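New house rules for the hand-held grippers, and I'm (mostly) a fan

Jun 8, 2024

If you've been anywhere near the Tondstead office lately you'll have heard people arguing about grippers, and as of this week the argument is settled, at least until September. Skonside has put out its good practice sheet for hand-held gripper work, the one we've been promised since winter, and Tondstead is the first site that has to follow it. I read the whole thing over lunch. It's 25 rules on three pages, which is a lot shorter than the 111-line draft that went round in spring and made everybody so grumpy.

Quick background for anyone who doesn't follow this stuff. Gebru is our program for recording everyday jobs done with a gripper held in the hand, so that an arm can learn the same jobs later on. Picking things up, putting them on shelves, opening drawers, that kind of thing. We do it in ordinary offices with ordinary furniture, and that's exactly why it needed some rules! A robot cell has a fence and a red button. An office has desks and chairs and people trying to get their work done.

So what's in it? The big one is consent. Anyone who works in a room where recording goes on has to be told the day before, and they get to say no. If they say no, the session moves. Under the old way of doing things there was a sign on the door, and I walked past that sign plenty of times without reading it (sorry). Faces get blurred before anything leaves the building, and screens and paperwork are covered by the same rule, so no more worrying that your half-finished budget is going to end up in a training set.

The second big one is about floors and cables. Cables that cross a walkway are to be moved or taped before a session starts, and chairs that aren't part of the task get pushed in. I thought this was fussy when I first read it. Then I tried walking backward across a room with a gripper in my hand and my eyes on the fingertips, and I changed my mind in a hurry. You really do lose track of your feet. The sheet says the person holding the gripper should stop before changing direction, and I'd say that one rule is worth the price of admission.

Then there's the session length. You can hold a gripper for up to 25 minutes and after that you have to put it down and take a proper break. The draft had this as a suggestion and it's now a rule, and I heard cheering from the recording desk when it came in. These things don't feel heavy when you first pick one up. Give it a while, though, and your wrist starts sending letters of complaint. The sheet also asks people to switch hands between sessions if they can do it comfortably, and to write down any soreness in the log even if it seems too small to mention.

Finger pads get their own section, and I'll admit I skimmed it the first time and had to go back. Pads are to be looked over before each session and changed as a pair, never one at a time. A fresh pad against a tired one grips unevenly, and then your recordings from the morning and the afternoon don't match. Rerkinska, who supply our spares, have agreed to ship them in sets of 2 from now on, so the single ones in the stock drawer are going back. Please don't hoard them!

I also like the part on what counts as a good recording. The old habit was to delete anything clumsy. Under the new sheet you keep the fumbles, you mark them as fumbles, and you only throw out a recording if somebody asked not to be in it or something private got caught. People drop things and miss the handle and try again, and an arm that has only ever been shown perfect grabs isn't going to know what to do when it misses one. It makes more work for whoever does the labeling, I know. I've been that person and I'm not thrilled for them.

Now for my grumbles. The sheet wants the room put back "as found" after each session, and doesn't say how anyone is supposed to remember how it was found. I asked and was told a wide shot at the start and another at the end would do fine, so I hope that makes it into the next version. There's also nothing at all on noise, and if you've ever shared a room with someone opening and closing the same drawer all afternoon, you'll know why I brought it up. And the log is still a paper form. In 2024! I'm told an online one is coming and I'll believe it when I can click on it.

Everyone who records at Tondstead needs to read the sheet and sign the back page before their next session. It takes maybe the length of a cup of coffee. The other Skonside sites have until September to join in, and the rules get their first review then too, so if something in there is driving you up the wall, write it down while you're still annoyed. Comments go in the box by the sign-in book or straight to the Gebru inbox. I've already sent mine in about the drawers, and I'd love some company on that one. 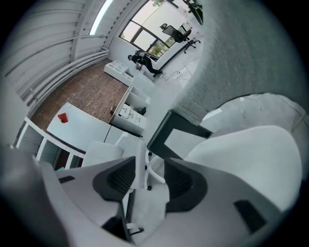

Copies of the sheet are at the front desk, and there's a large-print one if you ask for it. If you signed the spring draft, that signature doesn't carry over, so you'll need to sign again.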